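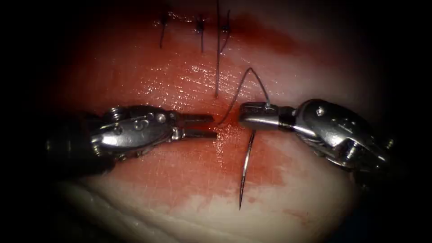 How I Practice Suturing at Home (and How You Can Too)

I get asked about this a lot by the newer students in our skills group, so I finally sat down to type it all out. If you're in your first clinical year, or you're a vet tech student, or you just finished your intro workshop and your hands already forgot everything, pull up a chair. You don't need a lab for this. You need a kitchen table, decent light and something you can poke holes in.

Quick note before we start: this is for practice pads and grocery store meat only. Learning to close a wound on a living thing happens with a teacher standing next to you, and a web page can't stand next to you.

What you'll need

A needle driver, a pair of toothed forceps and scissors that you use for thread and nothing else. Mine came in a cheap roll from Cutevard and the driver has lasted me six years, though the scissors were hopeless after one summer and I replaced them.

Curved needles with thread already attached. Buy expired or practice-grade ones, they cost a fraction of the price. Go for a dark thread when you're starting out, black or deep blue. On a pale surface you can see every loop, and seeing your loops is most of the battle at first.

Something to sew. A silicone pad is tidy and lives in a drawer. A chicken thigh with the skin on feels a lot closer to the real thing, slippery in the same annoying way. Pig's feet are wonderful if your butcher has them! My housemate Wubit disagrees about having them in our fridge.

A tray with a lip, a roll of paper towels, gloves and a hard-sided container with a lid for used needles. Please get the container before you start. I once lost a needle in a bath mat (long story) and I don't recommend the experience.

Step 1: Set up your light

Put the lamp on the side opposite your dominant hand, low enough that it throws a little shadow off the needle. Overhead kitchen light on wet meat is all glare. You want to be able to tell where the metal ends and the shine begins.

Tape a damp paper towel to the tray and set the pad or the meat on top so it won't skate around. If you're using chicken, pat the skin once with a towel and leave it at that.

Step 2: Load the needle

Grab the needle with the tips of the driver, a bit more than halfway back from the point. Too close to the thread end and the needle bends. Too close to the point and you run out of curve before you come out the other side. It should sit square to the jaws, like a little flag.

Try not to touch the needle with your fingers. Use the forceps to turn it. This feels ridiculous for the first 11 tries or so and then one evening it just clicks.

Step 3: Go in straight up and down

This is where almost everybody goes wrong, me included. Your wrist wants to slide the needle in at a slant, and then the bite is shallow and the edges of the cut roll under. Turn your hand palm-down before you start, so the point meets the surface at a right angle. If you let go at that moment, the needle should be standing up in the tissue, not lying over on its side.

Then rotate your wrist and let the curve do the work. Don't push! The needle is a piece of a circle and it wants to travel in a circle. If you shove it forward you tear a bigger hole, and chicken skin will show you that right away.

Olga Gouveia, who taught my first workshop, used to make us do this part with no thread at all. In, rotate, out, over and over on a strip of foam. I was bored silly, and I now make my own students do it.

Step 4: Pass it across

Once the point shows on the far side, pick it up with the forceps, let go with the driver and then take it again from the new side. The two tools should come toward each other and meet in the middle with their tips just apart. If your hands are crossing, or one elbow is up by your ear, stop and turn the tray. It's always easier to turn the tray.

Keep a hold on something the whole time. Either the driver has the needle or the forceps do. Dropping it between hands is how you end up fishing around for it, and on an actual patient that would be a very bad minute.

Step 5: Pull the thread through

Draw it out slowly, following the curve, until you have a short tail left on the near side. I leave mine the length of my thumb, which makes for easy knots and a bit of waste. When you get better you can be stingy.

Watch the slack. A loop of thread lying loose across your work loves to catch on the next thing you do. I sweep it off to my right with my pinky every single time, to the point where I now do it when I'm hemming pants.

Step 6: Tie it

For the plain instrument tie, lay the driver over the cut, between the long end and the tail. Wrap the long end around the driver twice, reach for the tail with the jaws, close them and pull it back through. Lay the knot down flat. Now wrap once the opposite way and pull through again. One more in the first direction and you're done.

Snug is what you're after. The edges should touch and maybe pout up a tiny bit. If the skin is puckered like a drawstring bag, you've pulled too hard, so snip it and do another one.

Move the knot off to one side of the cut, trim both ends and go again. I do 17 in a row, for no good reason except that's what fit on my first pad and I never changed it.

If it's going badly

Thread keeps twisting: let the needle dangle for a second and it will unwind itself.

Thread slips out of the jaws: grab it right at the tips and close the driver all the way, and check for gunk in the grooves.

Needle bends: you're gripping too far back, or you're forcing it. Throw it in the container and take a fresh one. Straightening them is not worth it.

Hands shaking: rest the sides of both hands on the tray. And eat something. Chiamaka in my group swore she had a tremor and it was four coffees and no breakfast.

Stitches marching off at an angle: draw dots on either side of the cut with a marker before you start. I did this for months, no shame in it.

Cleaning up

Needles go in the container first, before anything else gets touched. Then bag up the meat (don't eat it, please, it's been on your table for an hour with thread in it), wash the tools in hot soapy water with an old toothbrush and dry them with the jaws open. A drop of instrument oil on the hinge now and then keeps the driver from getting crunchy. Wipe the table down with whatever you use for raw chicken on any other night.

How often to practice

Ten or fifteen minutes most evenings will get you further than a long session once in a while. I put a podcast on. My aunt learned upholstery from a 1948 manual she found in a box of sheet music, and her rule was to quit while the stitches still look nice. I've borrowed that one.

I'm planning a follow-up in May on running stitches and the buried ones, which I still have to slow way down for. If you've got a favorite practice material, leave it in the comments - Tadhg already told me about banana peels and I'm trying it this week.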